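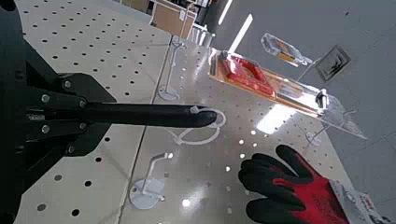 Our Hakura reaching in over the white pegboard, clear acrylic holders behind and a carded work glove at lower right. Photo: Wurell

FOR IMMEDIATE RELEASE
December 22, 2025

Wurell puts its whole service routine for the Hakura shelf arm online, free for any shop that wants it

Hi everyone, Harriet Pettigrew here from Wurell. I usually send these out when we have a new machine to show off, and this time I haven't got one. What I've got is a maintenance manual, and I'm more excited about it than I probably should be!

As of today you can download the full set-up and service book for the Hakura, the arm we look after at Sfakianakis Hardware. It covers how we mount it, how we teach it the pegboard, what we check and when, and what we do when it starts missing hooks. There's no sign-up form and no sales call afterwards. If you run a Hakura, or anything like it, help yourself.

Some background for anyone new to our mailing list. The Hakura is a single arm with a slim black gripper finger, and its job at Sfakianakis is tidying and checking the small stuff on hooks and stands – carded gloves, screwdrivers, boxed bits and pieces in clear holders. We installed it in July. Kosmas Gavalas manages the shop and he was very patient with us that month, which I'd like on the public record.

Why a service book?

When the arm went in, everything we knew about keeping it happy lived in Consuelo Urrego's head and on the back of a few delivery dockets. Consuelo is our field technician. She's terrific, but she does like to take a holiday, and the first time she did I had to look after the Hakura myself. I tightened the wrong thing, lost the zero position and spent an afternoon putting it right with her on the phone. So we started writing things down.

The finished book lists 593 separate checks and settings. Don't panic, most of them you do once at installation and never look at again. The regular stuff fits on a sheet that we keep clipped inside the control cabinet door.

The 200-hour check

This is the one shop staff can do themselves, with the arm parked and locked out. Read the lockout page first, please, even if you've done it before.

You start at the gripper. Wipe down the housing and the finger with a dry microfibre cloth, then run a fingernail lightly along the rod from the housing to the tip. You're feeling for nicks. Cardboard is surprisingly hard on a finger over time, and wire stands are worse. Any burr you can feel will sooner or later catch on a hang tag and pull something off its hook.

Next, the bolts. In our opening photo you can see six silver heads on the black brackets, and those are the ones I get asked about most. Put a paint-pen line across each head and onto the plate when you do the first service. After that all you have to do is look. If the line is still straight, leave the bolt alone! If it has broken, the bolt has moved, so take it out, clean the thread and refit it to the torque in the book. Don't just nip it up and walk away. That was my mistake.

Last, check the light-grey fitting near the end of the finger. It should sit snug with no wobble. If it moves under your thumb, ring us.

Glare, glare, glare

If I had to pick one chapter for people to read over a cuppa, it'd be chapter four, on light. Our trouble at Sfakianakis was hardly ever the motors. It was shine. White pegboard is lovely for a shop and pretty miserable for a machine trying to find round dark holes on it, and the overhead lights put bright patches right across the surface. Clear acrylic holders are every bit as bad, with highlights running all along the edges. The cream board next door is much easier going.

Evanthia Tsoukalas does our vision set-up, and her method is simple enough that I can follow it, so I reckon anyone can:

Turn on every light the shop normally uses, including the ones near the front that you think don't matter.
Drive the arm slowly to each teaching position and save a view at every stop.
Mark any spot where the holes wash out, and tell the software to ignore it from that angle.
Come at the same spot from a second angle and save that as well.
Do it all again after dark.

"People want to turn the exposure down and be done with it," Evanthia told me when I asked her for a line for this release. "Then the cream board goes murky and you've swapped one problem for another. Give it two angles and leave the exposure where it was."

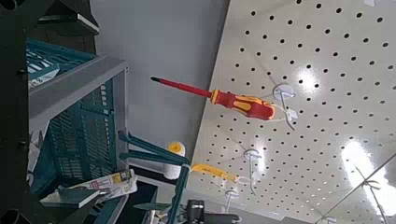
Teaching position on the tool hooks: screwdriver on the top hook, a yellow-handled tool on the one below it, shelving and teal crates to the left. Photo: Wurell

Teaching the hooks

The tool hooks get a chapter to themselves. They stick well out from the board and so do the tools on them, so the arm needs to know where the handle and shaft are going to be as well as where the hook is. Take a long screwdriver like the red and yellow one in the photo. The shaft points away from the board, and if you taught the path with a bare hook you'd be sending the finger straight into it.

So we teach with stock on. Hang the longest tool that will ever live on that hook, then plan the path around it. Do the same for the neighbours. Our rule is that a hook isn't signed off until it's been taught full and taught empty, and you need both entries in the log – there's a column for each.

Hang tags need a bit of care too. They dangle and turn, and the Hakura will read a sideways tag as no tag at all if you let it. The book has a setting called tag patience (Consuelo named it, I've given up arguing) which makes the arm wait and look again before it reports anything missing.

And watch your clearances on the other side! Shelving brackets stick out into the space where the arm swings, and it's very easy to be concentrating on the pegboard and forget what's over your shoulder. We measure to the furthest point of any bracket, then add the margin on page one of the clearance chapter. If the shop moves a bracket, you measure again. Kosmas now has this taped up at the service desk in capital letters.

The 800-hour service

This one's for a trained technician. It includes swapping the finger whether or not it looks worn, regreasing the wrist joint, checking the cable run for rubbing and resetting the zero position with the alignment pin. Set aside a morning. We do ours before the shop opens and leave the test run until the lights are at their normal level, for all the reasons in chapter four.

Keep the old finger, by the way. Label it with the hours and put it in a drawer. We've learned plenty from lining them up on the bench and seeing where they wear, and the next version of the book will have those notes in it.

Who made it

Consuelo wrote the mechanical chapters, Evanthia wrote the vision ones, and I did the layout and most of the spelling mistakes. Alistair Moffat at Hirnis tested the draft on a second Hakura without any help from us, which was the whole point, and sent back pages of notes in green pen. If a step seems very clear, thank Alistair. He was particularly stern on the lockout section and it's a much better read now.

Getting a copy

The book is on the Wurell website under Service, as one big file or chapter by chapter. The cabinet-door sheet is there on its own as well, and it prints nicely on a single page. You're welcome to change it to suit your own shop. All we ask is that you leave the lockout page as it is and let us know if you find something wrong.

We'll put out corrections as they come in, with the changed lines marked so you don't have to reread the lot. The first one's already waiting: the paint pen on the parts list should be yellow, as the white doesn't show up against a silver bolt.

Media contact: Harriet Pettigrew, Wurell. For interviews with Consuelo or Evanthia, or to visit the arm at Sfakianakis Hardware, get in touch through the website and I'll set it up with Kosmas. Both photos may be reproduced with credit to Wurell.

ENDS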